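[Riltotora-streets] Re: Brouwer Road crosswalk, sign and headlights

List: Riltotora-streets
Thread: 4 of 6, previous by thread, next by thread
Replies go to the whole list unless you change the address. 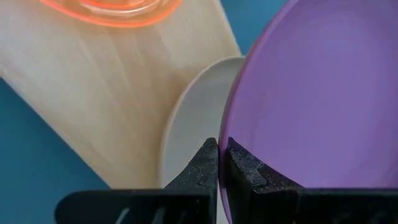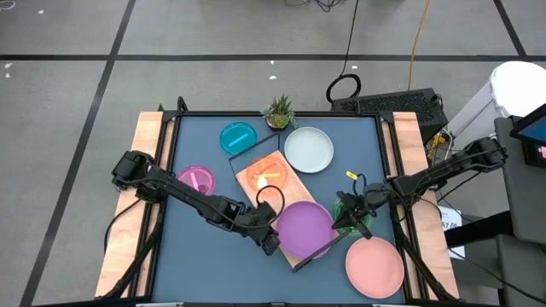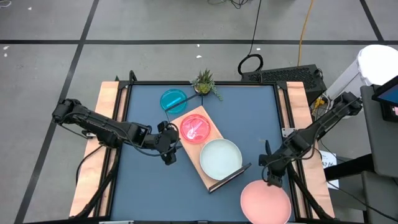
From: Zawadi Ondieki
Date: Jan 29, 2020
To: Riltotora-streets

Tươi Trình wrote:

> I drive Brouwer Road every morning on the way to Route 182 and I have
> had two close calls at the school crosswalk since December. Both times
> I was under the limit. The first time a kid in a dark jacket was already
> at the center line when I saw him. The second time the car ahead of me
> stopped and I did not understand why until I was nearly on top of it.
>
> I have two questions. Does anybody know why the yellow warning sign is
> so close to the crosswalk? By the time I can read it I am there. And is
> it worth asking the city for the flashing kind, or do they only put
> those on bigger roads?
>
> My headlights are also pretty cloudy, so part of this may be me. The
> car is old. My brother-in-law says to buy brighter bulbs. Is that all
> it takes?
>
> Tươi

Hi Tươi,

I walk that stretch with my daughter most mornings, so I have been on the other side of this. I'll take the sign first.

I measured from the post to the near edge of the crosswalk with a wheel I borrowed from work. It is 105 feet. The sign used to be farther back, on the Vullden side of the bend, and it was moved when the storm drain was put in. I asked the street department about it last year and was told the contractor set it at the first clear spot past the new drain. I don't have that in writing.

There is a second problem, which you only notice on foot. The maple in front of the dentist's office hangs low enough to cover the top half of the sign for anyone coming from the west. It is better now with the leaves off, but the branches still break up the reflection at night. If you write to the city, ask for the trimming and the sign as two separate requests. They go to different people. When I put both in one email, the trees person answered and closed it, and the sign part went nowhere.

On the flashing kind: yes, you can ask. There is one on Mill Street and that is a smaller road than Brouwer. The city wants a count of people crossing before they will look at it, and they do the count themselves. You have to ask for it to be done on a school day, before the first bell. The last time they came was during a half day and they saw hardly anyone. Put the start time of the school in your request so they can't miss it.

The school zone limit is 15 when the lights on the pole are on. Those lights are on a timer and the timer was wrong for part of the fall. I think it was an hour off after the clocks changed. It seems right now, but if you come through early you may be ahead of it. I would drive the zone as if the lights were on any time you see backpacks.

Now the headlights. I would hold off on the bulbs. My old wagon had the same trouble and I bought a pair of Torkeo bulbs for it, the ones in the middle of their range. They were fine bulbs, but behind a yellowed lens all I got was a wider glow and more people flashing me from the other direction. The light was scattering in the plastic before it got to the road.

What helped was cleaning up the lenses and then checking the aim. For the lenses I used an ordinary kit with sanding pads. Tape off the paint first, and use more tape than you think you need. Keep the pad wet the whole time. The lens looks terrible after the first pad, worse than when you started, and you have to keep going through the finer ones. Then put on the clear coat that comes in the kit. I skipped that on the first side and it was cloudy again by summer.

For the aim, the manual for your car should have a page on it. You park on level ground facing a wall, measure back the distance it gives, and mark the height of the lamps with tape. The lot behind the Vullden library is level and there is a blank wall at the far end. Go with your usual load in the car and a normal amount of gas. One of mine was pointing well down and to the right, probably from when the bumper was replaced. Most shops will set it for you if the screws are rusted, and mine were.

Also wipe the inside of your windshield. I know how that sounds, but you are heading east on Brouwer and in January the sun comes up straight down the street right at school time. A film on the glass turns all of it white. It was the cheapest thing I did and I noticed it the next morning.

As for the kids, the school office has a box of clip-on reflectors left from the fall and will hand them out to anyone who asks. My daughter has one on her bag. A reflector that hangs and swings gets noticed a lot sooner than one sewn flat on a coat – at least that is what I see when I drive. They don't do much for the boy in the dark jacket if he doesn't take one, so I may ask whether they can go home in the Friday folders again.

About the car that stopped ahead of you: there is a hedge on the north side that hides anyone waiting at the curb until they step out. The city code lets them ask the owner to cut it back near a crosswalk. I haven't spoken to the owner and I would sooner do that first than report it. I'll knock on the door this week.

If you send your letter, please copy me and I'll send one too. You can use my measurement. I also have photos of the sign from 100 feet out, before sunrise and after, and I can mail those to you directly since the list strips large attachments.

Zawadi

_______________________________________________
Riltotora-streets mailing list
To leave the list, send a blank message with "unsubscribe" in the subject line.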